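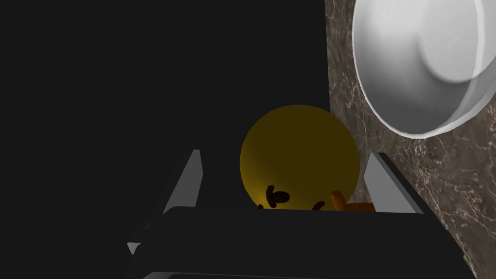

Section 4. Running the Kitchen Chore Trials

Applies to the Woltness household arm and the Clarkex trial software. Last revised 18/02/2021.

Many owners come to this section with one question: can the arm put things away in the kitchen without help? With the current software, the answer is that it can do part of the job, part of the time. The trials in this section let you find out which part, in a simulated kitchen, before you let the arm near your own dishes.

During testing of this release, the software ran 3,933 simulated put-away trials. Of these, 2,109 ended with the object where it was supposed to be. That is a little over half. A person doing the same chore would expect to get it right nearly every time, so please read the results of your own trials with that in mind.

4.1 Before you start

You will need:

A computer with the Clarkex trial software installed
The Ilwood kitchen pack, which contains the simulated surfaces, bowls and small objects
800 MB of free disk space for saved runs
The settings file for your arm, if you plan to copy results to it later

The arm itself does not need to be connected. If it is connected, turn off its power at the base before you open the software.

CAUTION: Do not run a trial with the real arm powered on and Link Mode enabled. In Link Mode the real arm repeats every motion of the simulated one. The simulated kitchen has no walls, cabinets or people in it, and the software does not know where yours are.

4.2 Loading the trial

1. Open the Clarkex software and select Trials, then Kitchen, then Put Away.

2. Choose the Ball and Bowl layout. This is the simplest one in the pack and should be run before any of the others.

3. Wait for the status line to read Ready. The first load is slow on older computers. Later loads use the saved copy.

4. Check that the surface is set to Marble. Other surfaces are available, but the starting settings for this layout were tuned on marble and the pass limits in 4.5 apply only to that surface.

5. Set Number of Attempts to 80. You can run fewer, but short runs swing widely from one to the next and are not much use for comparing settings.

Note: If the objects fail to load, the kitchen pack was probably installed in the wrong folder. Remove it and install it again from the Add Content menu.

4.3 Checking the wrist view

The software offers a room view and a wrist view. Use the room view to set up and the wrist view to judge a grasp. The wrist view takes some getting used to. It turns with the hand, so a flat surface can look like a wall, and a bowl can seem to stand on its edge.

1. Press V until the label at the top of the window reads Wrist.

2. Find the two fingers. Their lit faces are light gray and the rest of the gripper is black.

3. Find the target object and the bowl. In the Ball and Bowl layout the ball is yellow and the bowl is white.

4. Step through the run with the arrow keys and stop at a point where the ball lies in the opening between the fingers. The body of the gripper will often hide the lower half of the ball. Do not take this as a sign of a good grip. A ball in the opening may be held, or it may simply be behind the hand.

5. Look at the gap between the bowl rim and the tip of the right finger. From the wrist the two can look as if they nearly meet when there is still space between them – switch to the room view and check before you mark the step as a contact.

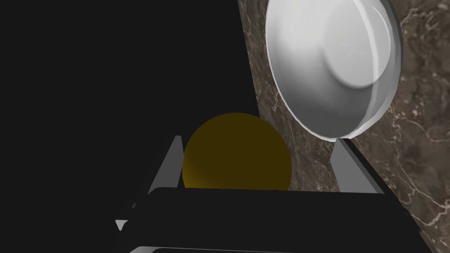 4.4 Running the attempts

1. Press Start. The arm returns to its home position and the first attempt begins.

2. Let the full set run. You can speed up playback with the slider, and this does not change the outcome.

3. If the arm stops in the middle of an attempt, wait. The planner may be looking for another path. If it finds none, the attempt is marked Timed Out and the next one begins.

4. When the set is complete, press Save Run. Runs that are not saved are lost when the window is closed.

Note: A black background in the wrist view is normal. The kitchen pack draws the work surface and the objects on it, and leaves everything else empty. Your own kitchen will have plenty behind the bowl, and this is one reason that results on the real arm are usually lower than results in the trial.

4.5 Reading the results

Each attempt is given one of these marks.

Placed: The object was let go inside the bowl and stayed there.

Dropped: The object was lifted but came down somewhere else.

No Grip: The fingers closed and the object did not lift.

Bumped: The gripper or the object moved the bowl farther than the limit allows. An attempt can be marked Bumped even if the object also went in.

Timed Out: The planner gave up.

Look at the mix of marks as well as the total. A run with many No Grip marks usually means the fingers are closing too high on the object. Lower the grasp height one step and run the set again. A run with many Bumped marks usually means the arm is coming in too low over the rim. Raise the approach height instead. Change one setting at a time and save each run under its own name.

If Timed Out is the most common mark, load the Hoxha planner from the Settings menu in place of the standard one. It is slower to start each attempt but copes better when the wrist has to turn a long way.

4.6 What the trials do not tell you

A ball in the Ball and Bowl layout is a friendly object. It has no handle and no wrong way up. Good results with it do not mean that the arm can clear a table. Run the mixed-object layouts next and expect the share of Placed marks to fall.

The trials also leave out most of what makes kitchen work hard:

Water, grease and food on the objects
Objects stacked inside one another
Drawers and doors that stick
Lighting that changes during the day
Pets and children

Do not use the arm with glass, knives or hot cookware, whatever the trial results. The arm has no way to sense heat, and its grip force is not fine enough for thin glass.

We suggest keeping the arm to light, unbreakable items on an open counter, with an adult in the room. For most homes this means that the arm is still slower than doing the chore by hand. Owners with limited reach or grip may find it useful even so, and the settings for slow, steady placing are covered in Section 6.

4.7 Copying settings to the arm

1. Open the saved run with the best mix of marks.

2. Select Export Settings and choose the settings file for your arm.

3. Connect the arm and turn on its power. Keep your hands clear while it finds its home position.

4. Select Send. The light on the base blinks during the transfer and then stays on.

5. Make the first attempts with a soft ball and a plastic bowl, at the lowest speed. Keep one hand near the stop button.

CAUTION: If the arm moves in a way that you did not see in the trial, press the stop button and turn off the power at the base. Do not try to hold the arm back by hand.

A larger set of mixed-object layouts is planned for the August update. Runs saved in this version will open in the new one, but the marks will need to be worked out again. To do this, open the run and select Recalculate.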